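Proddale Guard Tour Kit: three months on two sites

We run night patrols for a business park and a small warehouse lot, and our old checkpoint wand finally quit in April. The replacement is the Proddale kit: one handheld reader, a charging cradle, 30 wall tags and a year of the reporting software. It cost us $400, plus $137 for a second reader so both sites could be covered on the same shift.

Setup took an afternoon. The tags screw or glue on, and I would use the screws. Two of the glued ones came off a brick wall in the first week. You name each tag in the software, put them in patrol order and set how late a guard can be before the stop shows up as missed.

The reader is heavy enough to feel solid and has one button. It buzzes when a tag is read, and that works well with gloves on. Battery life is fine. A full charge gets us through four overnight shifts, and the cradle light can be seen from across the office.
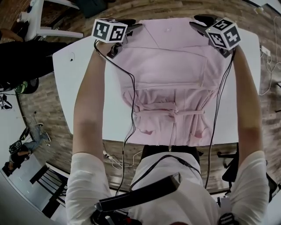 Tyyne Harju finds the buzz too weak when she wears a winter coat with the reader clipped to it, and she would like a louder beep as an option. She also says the clip slides off a thin belt. I have had the same trouble with the clip and now use a lanyard.

Reports are the weak spot. The daily log is clear, with missed stops in red, but you can't combine two sites in one file. Clients want one page, so I copy the second log over by hand. Grurka, the brand we had before, did this without any fuss.

Support answered my email the next morning and replaced one dead tag at no charge. Extra tags come in packs only.

For one site with a fixed route, I would buy it again. If you bill several clients from one office, ask to see the reports first. The software renews at $198 a year after the first twelve months.

Rating: 3.5 out of 5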